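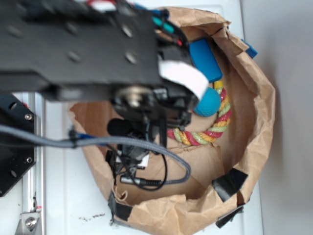 Ticket 166 — arm drops out mid-pick, bag task
Project: Grirkell (student build, Lanholm robotics club)
Opened by: Nawal Zaki
Status: open, then closed, then open again, see bottom
4 min read

Problem: arm goes down into the paper bag fine, gets partway to the object, then wrist stops reporting and the whole thing freezes. Error is "wrist timeout". Sometimes 10 good picks in a row, sometimes dies on the first one. Power cycle brings it back. Stesholm round is in April and bag pick is a third of our points so this is kind of urgent.

What it isn't (already checked):
- battery / supply. Bench supply, voltage steady through two freezes
- laptop sleeping. Turned all that off last term
- the script. Same script ran all of last month, no edits, diffed it twice

NZ, first pass
Swapped USB port. Swapped USB cable. Froze again on pick four. Restarted Wi, which is our controller program for anyone new reading this, no change. Log has 1,333 lines and only the last three matter, same three every time:

wrist: ok
wrist: ok
wrist: timeout (735 ms)

So the wrist is fine until it isn't. No slow buildup, no warnings before it.

NZ, second pass
Ran the arm over bare table with the same moves, no bag. No freeze. Ran it for the whole lunch break. Put the bag back, froze in under five minutes. So it's the bag?? Paper can't do that. Leaving notes here for Ga-eun, I have class.

GS, after school
Read all that. It's not the paper, it's how deep you go. Your no-bag run was at table height plus clearance, the wrist never went down and over the way it does for the bag. Watch the gray braided cable and not the fingers. It comes in from the left across the black bracket, goes under the gripper and hangs in a U down inside the bag. The plug is at the very bottom of the U, where the braided one joins the thin black wire going up to the wrist. Every time the arm moves, that plug is the thing that gets dragged.

Wiggle test: arm parked, motors off, Wi running. Moved the plug by hand. Timeout on second wiggle. Did it again, timeout. Left it alone ten minutes, nothing. Pretty sure thats it.

NZ
ok I feel dumb. I changed the USB cable and never touched the other end. Do we have a spare?

GS
Not the braided kind. There's a thin one in the drawer but too short, it pulls tight when the arm reaches to the far side. Tried it anyway. Lasted one reach and popped out. Don't do that.

Plan:
1. unplug, clean contacts, reseat, push till it clicks
2. small tie on each side of the plug so the pull goes on the ties
3. take up slack at the bracket so the U doesn't hang so low
4. leave enough for full reach to the right, CHECK THIS BY HAND before motors on

NZ
Did 1 and 2. For 3, the clip on the left is already pretty tight, had to cut it and put on a new one a bit further along. Watch the blue sleeving there, don't clamp over it, the cable gets pinched (did that the first time, had to redo).

Also while I was in there — the bag had crept toward the arm during the long run. Retaped it. Rim rolled back down too, it keeps standing up and the fingers clip it on the way out. If you change bags roll the rim BEFORE you tape, doing it after just rips the paper. There's already a small tear by the opening on this one, fine for practice, not for the real round.

GS
Objects for the test please, same ones every time or the results mean nothing:
- big blue foam block
- teal ball
- braided rope ring (red/yellow/green)
- small blue block

Start with the ring. It lies flat so the wrist has to go lowest, worst case for the cable. Ball last, it moves when you look at it.

NZ
Ring first, eight picks, no timeout. Big block, fine. Small block, missed twice but those were normal misses, fingers closed on nothing, wrist still reporting. Ball rolled under the ring, got it on the third try. No freezes at all. Closing.

GS
Reopening, sorry. Ran it Thursday with speed back up at competition setting. Timeout on the 11th pick, on the way OUT of the bag and not going in. So slack is better but the loop still swings when it lifts fast.

NZ
Did you check the ties

GS
Yes. One had slid up the thin wire. Smooth jacket, nothing to grip. Wrapped some tape on the wire first, then the tie over the tape. Held so far. Also put the lift speed down one step for the first bit, full speed after it clears the rim. Costs us maybe half a second per pick, we can live with that.

NZ
Ran the full set twice at that setting, no timeout. One thing, I'm getting a readout blip when the cable touches the rim. Not a freeze, just one bad number and then it's back. Do we care?

GS
Log it, don't chase it. If it turns into a timeout then we care.

Left to do:
- order a real braided spare, right length (NZ to ask)
- write the cable check into the start-up sheet: plug seated, both ties, loop not dragging on the bag floor
- fresh bag for Stesholm, rolled and taped the night before
- wipe the table, crumbs near the bag again. No food at the bench!!

Status: open till the spare comes. Arm is OK to use at the reduced lift speed, don't turn it back up without asking Ga-eun.

7 comments · 2 shares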